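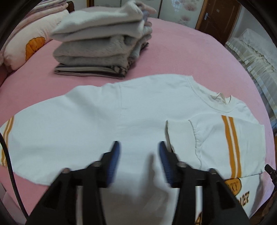 January 22, 2018

So I finally did it. I went a whole year without buying any new clothes, and I have thoughts! A lot of them, so get a snack.

Some background for anyone who hasn't been reading since the beginning (hi, welcome). Last winter I sat down with my bank statements and a highlighter and added up what I'd spent on clothes in twelve months. It came to $2,119. I don't have a job with a dress code. I work from my kitchen three days a week and the other two I'm in the back office at Hollen, where Bindu Mudaliar wears the same fleece vest from October until it's warm enough to open a window. There was no reason for that number except that I was bored on my phone at night.

The rules were pretty loose. Underwear and socks were fine. Secondhand was fine too, up to $15 a month, and anything somebody gave me didn't count. Shoes only if a pair died. One pair did die, in June, on the hill up from the Wunbridge bus stop, and I walked the rest of the way home with the sole flapping like a duck's bill.

The first two months were awful. I kept loading up carts and closing the tab. My friend Vasanthi told me to unsubscribe from every store email I had, and I was a little offended by how much that helped. I'd been getting them in the morning before I was even out of bed — "just for you" this and "last chance" that — and when they stopped I mostly forgot the stores were there.

Spring was better. I took in two skirts by hand (badly) and then paid Mr. Achari on Menon Street to take them in again. He charged me $22 for the pair and didn't say a word about my stitching, but I saw his face.

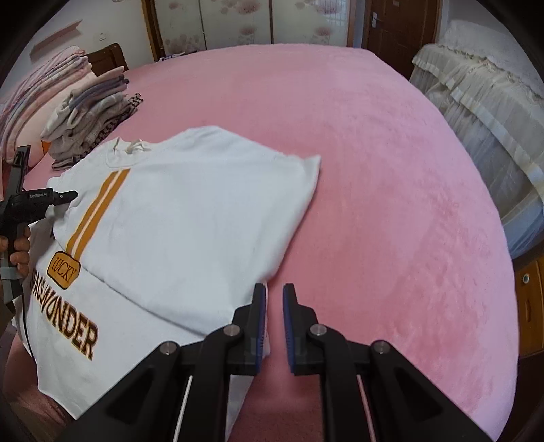 What surprised me most was how attached I got to the stuff I already had. I used to wear a thing four times and get sick of it. Now I know which tops shrink, which ones need the cold wash, and which ones I reach for when I have a hard phone call to make. Laundry day used to be a shove-it-in-the-drawer job and now I lay things out flat on the bed and look them over for loose threads. The white one with the orange stripes and the LUCKY patch gets the royal treatment. I wore it to my cousin Anum's moving day and to both of my dentist appointments, and I'm not saying it works, but no cavities.

The final total for the year was $548, and that includes the replacement shoes, the tailor, and a winter coat from the thrift store on Amon that I went over budget for and would go over budget for again. It has a hood!

Am I doing it again this year? Kind of. I'm keeping the monthly limit but I'm letting myself buy one new thing each season, and I've already spent way too long deciding what the first one should be. Jeans, probably. Mine are getting thin at the knees and I can't face patching them again.

If you've tried something like this, tell me how you handled weddings. I have three coming up and one blue dress.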